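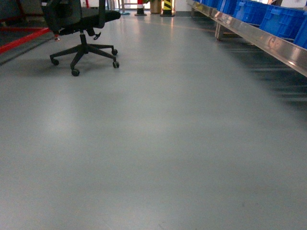

How often should a coated workshop floor be cleaned? A dry sweep at the end of each day and a damp mop once a week are enough for most rooms.

Heloísa Vasconcelos has supervised floor care at the Voltasside building since September, when the gray epoxy was laid over 255 square meters of old concrete. "The coating forgives a great deal," she said. "It does not forgive grit under a caster."

Office chairs are rolled aside before sweeping and returned once the floor is dry. Ms. Vasconcelos asks staff to check the wheels every 30 days for thread and hair.

Her colleague Tia Crabtree prefers a plain, mild cleaner – well diluted – and clean water afterward. "Most of the dull patches I am called to see are old soap," she said. "We rinse them twice and look again the next morning."

Requests for floor care are received at the Voltasside front desk.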